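4. Category Structure and Template Assignment

4.1 Stores and materials

The second part of the study examined how small online stores assign page templates to product categories, and what happens to that assignment when the catalog changes. Three stores took part. Kitby sells kitchen goods and small household hardware. Escobedo sells garden supplies, and Ulix sells parts and accessories for home audio. All of them ran the same content management system with a page builder and a store extension, and all had moved from a single shared archive template to separate templates for their main categories before the study began.

The combined catalog held 2,039 published products at the time of export. Drafts, private items, and products hidden from search were removed before analysis. Product variations, such as size or finish, were counted under their parent product, which is how shoppers meet them on an archive page. Karim Najjar prepared the exports and checked them against the live pages of each store.

For every product we recorded the assigned categories, the primary category where one was set, the tags, and the template that the system served when the product's category archive was opened. Template rules were copied by hand from the page builder's display conditions. The builder stores these rules in a serialized field that does not keep the order in which they were added, and order mattered for the cases described in Section 4.3.

4.2 How categories were defined

The stores differed in how much they wrote down. Escobedo kept a short document for staff in which each category had a definition and a list of products that did not belong in it. Ulix had a spreadsheet of category names and slugs, with no definitions. Kitby had neither. New products there were placed by looking at the existing archive pages and choosing the one with the most similar items.

In interviews, staff at Kitby described their method as fast and, for most products, free of doubt. Dirk Leemans, who conducted the interviews, noted that the same staff members gave different answers when shown products that sat between two categories. A kitchen scale with a cable, for example, was placed under "Electrical" by one person and under "Measuring" by another, and both pointed to products already on the page as grounds for their choice.
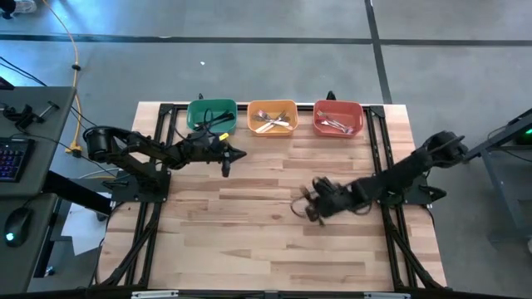

Placement by resemblance has a clear effect on templates, as a template is usually designed for the products present on the day it is built. When the contents of a category are uniform, the template and the contents agree, and staff can work without a written rule. The bins in Figure 3 show the simple form of this arrangement: black cables lie in the green bin and metal cutlery in the orange one, and a person holding another fork would have little trouble deciding between those two. The color of a bin carries no meaning of its own in such a case, and the contents act as the definition. A category slug in an online store often works in the same way. Difficulty begins with the first item that resembles the contents of two categories, and it grows with each later item placed by comparison with that first one.

4.3 Conflicts between display conditions

A conflict was recorded whenever a product archive met the display conditions of more than one template. The page builder settles such conflicts by priority. A rule for a named category is served ahead of a rule for its parent, and a rule for the parent is served ahead of the general product archive. Where two rules have equal standing, the template published most recently is used. Staff at Ulix and Kitby were not aware of this last behavior.

Most conflicts came from child categories that had been moved to a new parent after the templates were published. The child kept its products and its address, but took on the header, filter panel, and promotional popup of the new parent. On one Ulix archive, shoppers looking at speaker wire were shown a popup for turntable belts. The popup was correct according to its rule. The rule had been written when the parent category held only turntable parts.

Escobedo had the fewest conflicts of this kind. We hesitate to credit the written definitions alone. The store also had the flattest category tree, and its templates were maintained by one person, Higinio Nava, during the full period covered by the exports.

4.4 Review procedure

To test whether a short review could find these faults, we asked staff at each store to open every category archive and complete a form for each. The form asked which template they expected, which template appeared, and whether the filters offered were useful for the products listed. Completing the review took some 70 minutes at the largest store. The order of archives was shuffled so that parent and child pages were not seen one after another.

Reviewers found wrong popups and headers readily. They were less likely to report filter panels that contained unused options, such as a "Voltage" filter on a page of hand tools. Several reviewers said they had taken these options to be part of the theme and outside their control. In the stores using the Breko theme, the filter panel is in fact set in the same template as the header, and can be edited from the same screen.

Two limits of the procedure should be stated. Reviewers knew that faults were being sought, and may have looked more closely than they would in daily work. The form also recorded only what was visible on a desktop browser. Templates with separate display conditions for mobile devices were excluded here and are treated in Section 5, using the device logs collected by Aksel Hafþórsson.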